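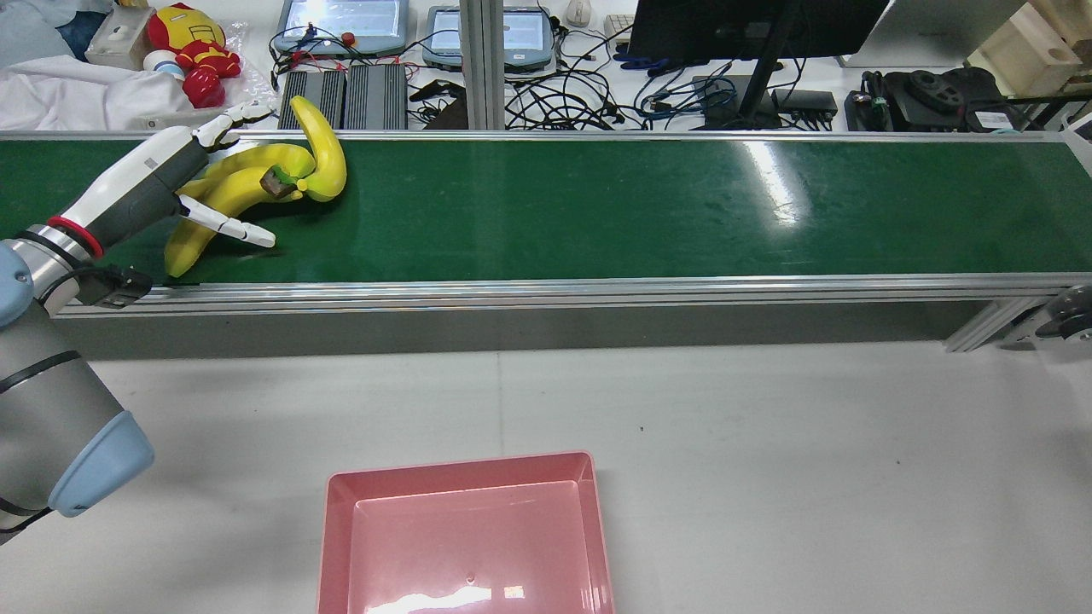

Fig. 6. Bananas on the green belt.

Section 4. Loose produce on the Cedard till

Do this after the scale is levelled. Not before.

1. Switch the till on. Wait for the beep, then the Cedard logo.
2. Menu > Produce > New item. Type the name, keep it short or it wont fit the label.
3. Pick "by weight". Bananas, onions, anything in bunches. Single lemons etc go under "each".
4. Enter price per kilo. Check the point is in the right place!
5. Weigh a test bunch, at least 80 g. Lighter than that and the till just shows dashes.
6. Save. Print one label, read it, bin it.

Note: produce list holds 300 items. Old ones have to be deleted by hand, one at a time. Sorry.

Caution: never zero the scale with fruit on it. Every price will be wrong untill the next restart.

Error 662 = scale not found. Reseat the plug, restart, try again. Still there, ring Beverley Merrick at Irnel.

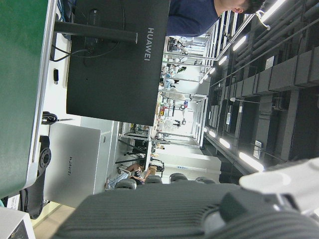

Second screen next, if you bought the till without one. Any ordinary monitor with the right socket, no need for ours. Black Huawei like this one, fine. Stand it so the back faces the customer. Spare cable: coil it small, same as the black bundle by the white edge, and keep it clear of the scale plate. Then Menu > Display > Extend. Blank screen? Wrong input, usually. Go through them on the monitor's own buttons.

Customer-facing screens: see Section 5.

Irnel Shop Systems | Contact us | © Irnel, October 26, 2020 | Back to top
6 shares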